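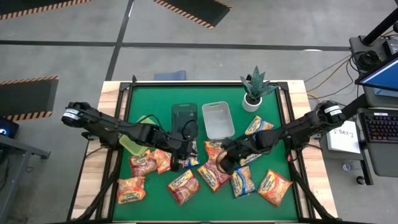
*Figure 2. Snack bags spread over the green work surface, with the two open bins towards the far side and the potted plant beside them.*

### 3.2 The bags, the bins and the table

Readers who have ever tried to tidy a snack cupboard will already know most of what we have to say in this section, and we ask them to bear with us, as it took us rather longer than we had expected to put it into words. A packet of crisps is a light, slippery, awkward thing. It has no proper base to stand on and no lid to press down, it takes up far more room than the food inside it would, and its shape changes a little each time it is picked up and put down again. Tins and jars, which have had most of the attention in earlier writing on kitchen storage, behave themselves by comparison. You can stack them, turn them so that the labels face forward, and come back a week later to find them where you left them.

We chose snack bags for the second part of the study on the strength of the Clondano diaries. Those diaries (described in Section 2) gave us 315 entries in which somebody wrote a few lines after putting the shopping away, and bagged snacks came up in them again and again, nearly always with a small grumble attached. One household kept theirs in a bread bin and could no longer find the bread. Another had a drawer which would not shut if there was anything larger than a single-portion bag in it. Several people told us, with real warmth, about a parent or grandparent who had kept a biscuit tin for the purpose and would not hear a word said against it.

The layout in Figure 2 is a simple one. A rectangular table carries a green work surface over its middle, and the bags are laid out mostly on the near half, with the bins standing side by side behind them. We wanted the things to be put away and the places to put them to be close together but clearly apart, in the way that shopping tends to be tipped out at one end of a kitchen worktop while the containers wait at the other. In our early trials at Codevance we had put the bins on a low shelf below the table. This looked tidier on paper, but it meant that a good deal of what we recorded was bending and reaching, and very little of it was deciding what should go where, so we moved everything up on to one level and have kept it there.

The two bins are of an ordinary open, rectangular sort. One is a dark grey-green and the other a light grey with a whitish rim, and each has a slot in its far rim. We went back and forth for some weeks over whether they ought to match. A matching pair would have removed one possible influence on the sorting, and one of our reviewers on the Boateng project made that argument very well. Against it stood the plain fact that hardly any home in the diaries owned a matching pair of anything, and that people who do own odd containers very quickly give them different jobs. "The dark one is for the grown-ups" was how one diary put it. We wanted to leave room for that kind of habit to form, so the colours stayed different.

We did not fix the bins down. They may sit at a slight angle to each other, as the light grey one does in the figure, and we saw no need to straighten them before each round. In a real cupboard a container gets nudged whenever the one next to it is used, and a layout that was squared up with a ruler every time would have told us about rulers.

The bags themselves differ in size and colour. Some are small, and others, such as the large red one in the middle of the table, would fill a fair part of a bin on their own. This mixture matters more than we first understood. When all the bags are alike, the task becomes one of filling a box, and there is a single sensible way of going about it. Put one big bag among them and a choice appears straight away. Should it go in first, so that the little ones can be tucked in round it, or should it be left until last and laid across the top? The diaries were split on this point, and rather firmly so. Those who put large bags in first spoke of making the best use of the space, while those who left them until last were usually worried about crushing what lay underneath, or about a child being unable to find the small bags at the bottom.

We bought all of the snacks from Clilteo, a corner shop a short walk from our building, and over the whole study we logged 790 packets. A worn packet was replaced as soon as it had lost its spring. Packets that have been handled many times grow soft at the corners and settle more easily into a gap, and we did not want the later rounds to look tidier than the earlier ones for that reason alone. The stock list was last checked on 11 April 2023, and we have made no change to it after that.

A word should be said about the plant, as we have been asked about it more often than anything else on the table. It is a succulent-like thing with pointed, speckled leaves, and it lives in a round white pot at the far right, next to the bins. Worktops are seldom clear. The diaries mention fruit bowls, kettles, post waiting to be opened, a radio, and on one memorable occasion a sleeping cat, and in each case the tidying had to be done round the thing that was already there. The plant stands in for all of these. It has no part in the sorting and is not meant to be moved, but it does take up a corner, and anyone planning how to clear the surface has to allow for it. The yellow-green plastic containers on the left of the table have much the same effect on the other side, and between them they leave a working area which is comfortable without being generous.

We counted the surface as tidy when every bag was inside one bin or the other and none was hanging over a rim. We did not ask for neat rows. Our first draft of the instructions did, and we are glad to have dropped it, for the diaries are full of people who are perfectly content with a heap so long as the heap is in a box. How the bags lay inside the bins was noted separately, using the 3 grades set out in Section 4, and those grades should be read as a description of the heap and in no way as a mark out of three for good housekeeping.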